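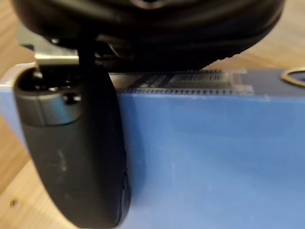 Your water heater is smarter than your utility

My electric bill runs to 9 pages. I have read all of them, which puts me in a small club along with my neighbor Oluf Hedegaard, who is retired, and a woman at the utility's call center who had to read page six out loud to me while I followed along with a pencil. Page six is where they keep the network charge. It is the same at four in the morning, when the wires are idle, as it is at dinnertime, when the whole county is boiling pasta.

I bring this up because the state regulator wants comments on flexible demand by the end of June. Flexible demand means paying people to use power when there is plenty of it. Everyone is in favor. I have yet to meet a person against it, and I have yet to meet a person who gets paid for it either.

The pilot in our area was called Fistska. It signed up 600 homes and put a controller the size of a paperback on each water heater. The idea was lovely. A tank of hot water is a battery you already own, and it doesn't care when it gets heated as long as there is a shower in it by morning.
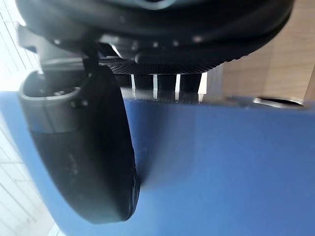
So the controllers waited for cheap hours and the heaters did as they were told. The customers, meanwhile, went on paying one flat price around the clock. Their reward for taking part was a credit of $4 a month and a refrigerator magnet. Oluf still has the magnet. It holds up the bill.

When the pilot ended, the utility reported that customers had shown "limited engagement." I would show limited engagement too. If the grocery store asked me to shop at midnight and charged me the noon price, I would go at noon and I would buy ice cream.

Anum Qureshi, who ran the numbers for the Hjaltested housing co-op, made this point at the public hearing far more politely than I am making it. Her members had moved a good part of their use into the night. The wholesale cost of serving them fell. Their bills stayed put. She asked where the difference had gone, and was told that this was a complex question involving several parties. I am sure it is. Money often involves several parties, and one of them usually has it.

The standard reply is that ordinary people don't want prices that move around. They want certainty. There is something to this, and I don't want to wave it off. A household with electric heat and a sick kid can't put off being warm until the wind picks up. Any plan that punishes those people for a cold snap deserves to fail.

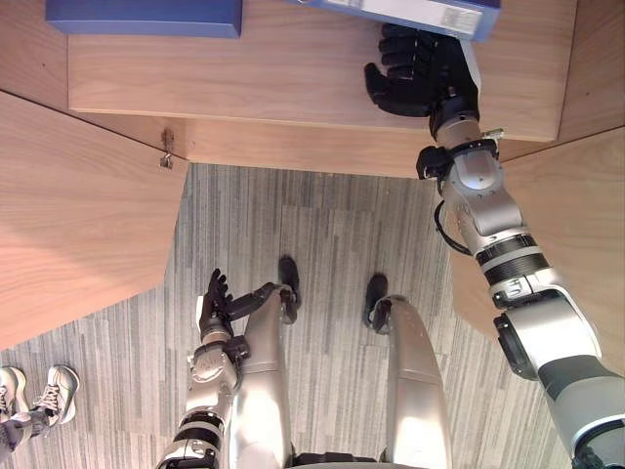

But there is a lot of room between that and what we have now. Put a cap on the top price. Make the night rate a plain, boring discount printed in large type on page one. Let people pick the flat rate if they like it, and stop making it the only thing on the menu. Gholamreza Heydari, who farms out past Skosimer, told the hearing he has bought diesel at a different price every week of his adult life and has so far remained calm.

The utility's own proposal is to run the pilot again, with a new app. The app will have badges. I am a grown man with a mortgage and I would like 10 percent off. 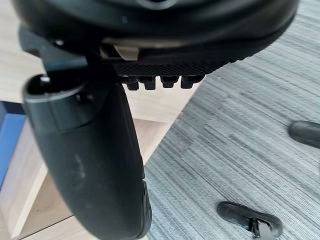

Smarter equipment is the easy half of the job.

Comments to the regulator can be sent by mail or through the website, which logs you out after ten minutes. Write yours somewhere else first and paste it in. Mine is two paragraphs long and asks for a night rate. Oluf's is longer and has a section about the magnet.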